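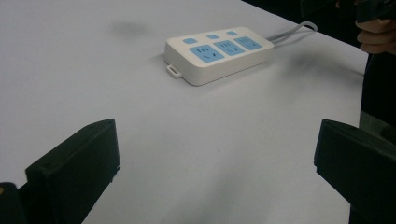 Fig. 1. Three-outlet strip with multi-standard sockets, white body, light blue panels.

Courses > Household Basics > Electrical > Week 4 Notes

Week 4: Power strips, and what you plug into them

Handout by Gerd Engelhardt
6 shares | 2 comments

Okay, so last week we ran long on fuses and I promised I'd write up the power strip part properly, because half of you were still asking me about it in the hallway. Grab a pencil, there are a couple of sums.

I like the strip in Fig. 1 as a starting point because you can see so much of what we talked about in one go. Look at the slots first. Each panel has a set of short parallel slots up top and a pair of angled ones underneath in a V. That's the combined pattern, meant to take plugs from more than one country, and if you've ever traveled with a hair dryer you'll know why people love it! My own travel strip is a Plovent and it has been in my suitcase for years.

Now the catch. A socket that accepts your plug shape hasn't changed the voltage one bit. If the wall gives 230 volts, the strip gives 230 volts, and an appliance made only for 120 is going to have a very short and smelly afternoon. (I did this to a Wendt coffee grinder in my twenties. I still miss it.) So read the label on the appliance before anything else. If it says INPUT 100-240V, you're fine on either. If it gives a single number, believe it.

The second catch is grounding. Some multi-standard sockets will take a grounded plug without making any contact with its ground pin. The shape of the holes alone won't settle it, so check the paperwork for the strip. For a phone charger with two pins it makes no difference. For anything with a metal case and a grounded plug, I want you to use a socket made for that plug.

Adding up the load

Every strip has a maximum, either in amps or in watts, and it's for the whole strip. People get this wrong all the time. They see a number on the bottom and think each outlet gets that much. Nope, they all share!

Watts = volts x amps. Say your strip is rated 10 amps and you're on 120 volts, so you've got 1200 watts to play with. A desk lamp, a laptop and a monitor might come to 200 watts together and you can forget all about it. Add a space heater at 1500 and you're over before you even count the lamp. Heaters go straight into the wall. So do kettles, toasters, and that big Drudunetti waffle iron somebody brought to the January potluck.

About the little buttons

Over each socket in the figure there's a small blue square, and those are likely individual switches, one per outlet. I'm a big fan of the one-switch-each layout, as you can shut off the printer and leave the router alone. Just remember that a switch is only a switch. It doesn't protect against surges, and it may or may not break both conductors, so when you're cleaning or fixing something, pull the plug.

Cable habits

Leave the cord in an easy, open bend like the gray one at the right end of our strip. Don't pinch it under a chair leg, don't run it under a rug, don't wind it up tight while it's carrying a load. And please don't plug one strip into another. I know, I know, the Clostum catalog sells them in colors that match. Still no.

For next time

Find one strip at home and write down its rating. List everything plugged into it, with watts, and add it up. If your total is more than 3 quarters of the rating, bring the list and we'll rearrange it together. Also bring your plug tester if you bought one, we're starting with wall outlets.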